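Chopsticks

Chopsticks are a pair of sticks, equal in length, used for picking up food. That's the short version, and I could probably stop there, but I've been keeping this little encyclopedia of kitchen things for a while now and this is one of the entries people write to me about most, so let me do it properly.

History

They started out in China, and most of what I've read says the early ones were cooking tools, handy for fishing things out of a hot pot. Eating with them at the table came later. From China they spread to Korea, Japan and Vietnam, and each place ended up with its own favorite shape.

Types

Chinese chopsticks are usually the long ones, fairly thick, with blunt ends (great for reaching across to a shared dish!). Japanese ones tend to be shorter and come to a finer point, which helps a lot with fish bones. Korean ones are often metal and a bit flat, and I still drop things with them after years of trying. Then there are cooking chopsticks, which are extra long so your hand stays away from the oil.

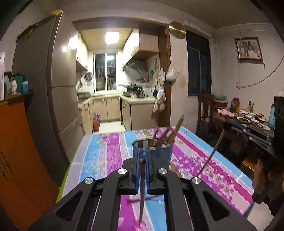
Wood and bamboo are what I'd hand to a beginner every time. They have a little grip to them, they're light, and they don't get hot the way metal does. Lacquered pairs look lovely but they're slippery, and I've watched many a dumpling go across the floor at Estrella, the noodle place in Buris where I learned.

How to hold them

The bottom stick stays still. It sits in the crook of your thumb and rests on your ring finger. The top one is held like a pencil and does all the moving. Keep the tips even, because if one pokes out past the other they'll cross and you'll be chasing rice all night. And don't squeeze! Most cramped hands come from squeezing.

Manners

Customs differ from one country to the next, but a couple are worth knowing nearly everywhere. Don't stand your chopsticks upright in a bowl of rice, which looks like incense at a funeral. In Japan, don't pass food from one pair to another either, for much the same reason. I also try not to point with mine, though I talk with my hands and it's a struggle.

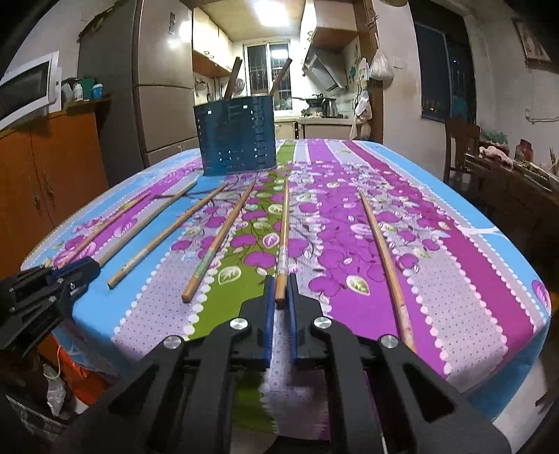 Nerea Collado wrote in to say that I'd left out rests, and that at her family's table in Brullavora the sticks always go back on the rest between bites, never across the bowl. Fair enough, Nerea! Rests are small props of ceramic, wood or folded paper, and they keep the tips off the table. I own 19 of them and no two match.

Care

Wash wooden ones by hand, dry them tips up, and skip the dishwasher. Throw out any pair that has started to splinter.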